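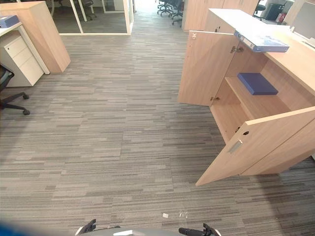
2월, 오후. 604호 서류장 정리 기록.

대상은 통로 오른쪽, 흰 상판 아래의 밝은 나무색 양문 수납장. Stakancombe 건 문서를 넣을 자리를 확보하는 것이 목적이다. 지난번 배치표에는 선반 간격이 빠져 있어 다시 쟀다. 선반 위쪽 유효 높이 330mm. Pekska 바인더는 세워서 들어가지만 손가락 넣을 여유가 거의 없다. 눕혀 넣으면 꺼내기는 편한데 위에 다른 것을 쌓게 된다. 일단 세우는 쪽으로 한다.

남색 박스는 선반에 눕혀 둔다. 내용물은 Zinduvden 시험 성적서 원본. 스캔본 대조가 끝나지 않았으므로 라벨은 바꾸지 말 것. 대조 기준은 200쪽까지의 앞부분이고, 뒤쪽은 부록이라 목차만 확인하면 된다.
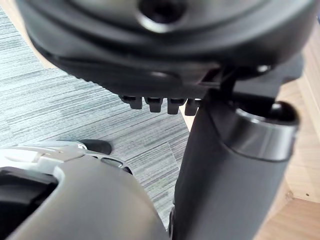 문 쪽 메모. 양쪽 문을 다 열면 통로 폭을 꽤 차지한다. 의자를 책상 쪽으로 밀어 두고 작업할 것. 경첩 나사는 위아래 모두 손으로 흔들어 보았고 유격 없음. 잠금장치는 열쇠가 끝까지 돌아가지만 중간에 한 번 걸린다. 윤활제는 아직 쓰지 않았다. 다음에 흑연 가루로 먼저 해 보고 기록.

상판 끝에는 바인더를 올려 두지 않는다. 임시로 두더라도 등이 상판 밖으로 나가면 문을 닫을 때 건드린다.
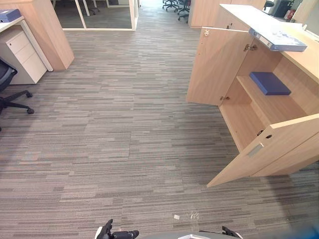

정리 중 상태. 문 두 짝 개방, 선반 위 남색 박스, 위쪽에 걸쳐 놓인 파란 바인더.

배치안은 아래와 같이 수정.
선반 위: 남색 박스, 그 옆에 Pekska 바인더.
선반 아래: Trindade 도면철. 말아 둔 도면은 여기 넣지 않고 도면함으로.
책상 위: 검토 중인 것만. 퇴근 전에 수납장으로 회수.

Trindade 도면철은 등 폭이 34mm로 통일되어 있어 계산이 쉽다. 문제는 Stakancombe 쪽인데 클립식과 링식이 섞여 있다. 링식은 배가 불러서 나란히 세우면 사이가 뜬다. 링 방향을 번갈아 넣으면 줄어들지만 등 라벨이 안 보이게 되므로 채택하지 않음. 클립식으로 옮겨 철할지는 분량을 보고 결정.

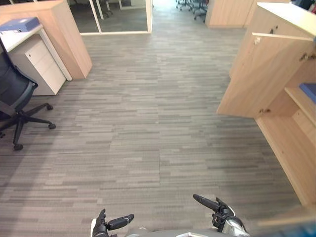

통로와 왼쪽 책상. 바인더 한 권은 책상 위, 수납장은 열린 상태.

남은 일: 선반 앞면에 구획 라벨 붙이기, 열쇠 걸림 재확인, 대출 대장에 Zinduvden 원본 위치 갱신. 대장의 위치 칸은 호실 번호만 적혀 있는 줄이 많다. 수납장과 선반까지 적는 것으로 양식을 고쳐 두었고, 예전 줄은 꺼낼 때마다 하나씩 보완한다.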